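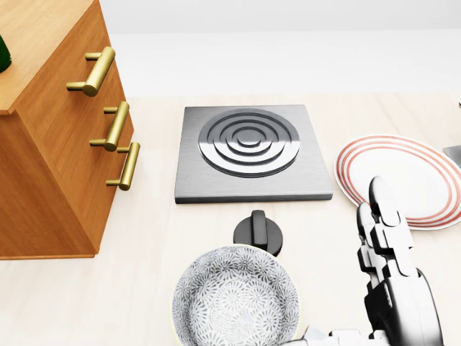

Botau: aleatorizar la apariencia sin tocar la cinemática

El grupo de manipulación de Skekine ha cerrado la segunda tanda de ensayos de Botau, su banco de pruebas en simulación para políticas bimanuales entrenadas por imitación. La pregunta de partida era limitada: cuánto rendimiento se pierde cuando cambian los materiales y la disposición de los objetos secundarios, mientras la tarea, los límites articulares y el controlador permanecen fijos. En la primera tanda se modificaban varios factores a la vez y los resultados no permitían atribuir los fallos a ninguno de ellos.

La encimera de cocina se mantiene como entorno base. El cabezal de la placa, su mando, el cuenco de cerámica y el armario de la izquierda forman el conjunto de objetos que la política debe ignorar o rodear según la tarea asignada. Los tres tiradores de latón del armario se modelan con geometría de colisión propia. En la versión anterior compartían malla con el frente y los contactos rasantes daban fuerzas normales incoherentes.

Protocolo

Se recogieron 131 demostraciones teleoperadas, todas en simulación. De ellas se reservaron 31 para validación y 100 se usaron en el entrenamiento. Cada demostración se reprodujo después con 8 variantes visuales: textura de la encimera, tono de la madera, reflectancia de los metales, posición de la fuente de luz y combinaciones de las anteriores. La trayectoria articular es idéntica en todas las variantes de una misma demostración. Si una variante producía contactos distintos de los registrados en el original, se descartaba la demostración completa y se repetía la captura, de modo que el total indicado corresponde solo a series válidas.

La política es un transformador con predicción por bloques de acciones. Recibe imagen y estado propioceptivo y devuelve consignas de posición para ambos brazos y manos. No recibe la posición de los objetos en ningún momento. Se entrenaron 2 configuraciones: una con las imágenes originales y otra con el conjunto ampliado. El número de pasos de optimización fue el mismo en las dos, por lo que la segunda vio cada trayectoria con la misma frecuencia que la primera, repartida entre variantes.

La evaluación se hizo con Yan, el gestor de episodios interno, que fija las semillas y guarda el estado completo del simulador en cada contacto nuevo. Un episodio se da por válido cuando el objeto asignado se mantiene sujeto hasta el final de la ventana de evaluación y ningún objeto secundario supera el umbral de desplazamiento.

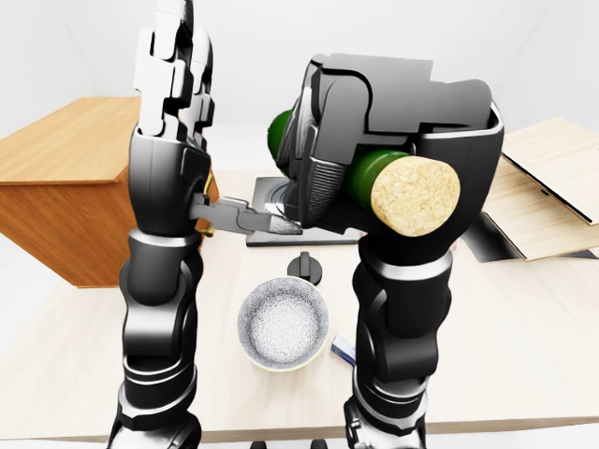

Agarre de objetos cilíndricos tumbados

La botella de vidrio verde con tapón de corcho es el caso que más información ha dado. Tumbada, con el eje horizontal, obliga a cerrar la mano derecha sobre el cuerpo y deja el hombro y el cuello a los lados. El vidrio es además el material más sensible a la variación de reflectancia: la configuración entrenada solo con imágenes originales tiende a desplazar el punto de cierre hacia el cuello en cuanto cambia el brillo. Con el conjunto ampliado ese desplazamiento se reduce y queda dentro de la tolerancia en la mayoría de las semillas.

La mejora no se extiende a todas las tareas. En las que exigen aproximar la mano a la encimera entre objetos próximos, las dos configuraciones fallan de manera parecida, casi siempre por contacto lateral con el borde de un plato o del cuenco. El análisis de los estados guardados apunta a un problema de estimación de altura durante la aproximación, que la aleatorización de texturas no corrige. Se probó a aumentar la variación de la luz para reforzar la información de las sombras, sin efecto apreciable.

También se observó un efecto no previsto en el brazo que no ejecuta el agarre. Con el conjunto ampliado, sus consignas son más ruidosas en los tramos de espera. El ruido no invalida episodios, pero en hardware supondría un consumo y un desgaste innecesarios. De momento se filtra a la salida de la política; se prefiere resolverlo en el entrenamiento, con una penalización sobre la variación de la consigna.

Limitaciones

Todos los resultados son de simulación. El modelo de fricción es isótropo, las manos no incorporan deformación en las yemas y la masa de la botella es constante. Las imágenes se generan sin ruido de sensor ni desenfoque de movimiento. No se ha medido la transferencia a un robot físico y las conclusiones sobre reflectancia no deben extrapolarse sin ese paso.

Disponibilidad

Las demostraciones, las semillas de evaluación y los registros de contacto están en el repositorio Graltau, con acceso para los grupos asociados desde el 21 de enero de 2023. Los pesos de las dos configuraciones se añadirán cuando termine la revisión de licencias de las mallas. La siguiente tanda, con altura de encimera variable y fricción anisótropa, está prevista para agosto.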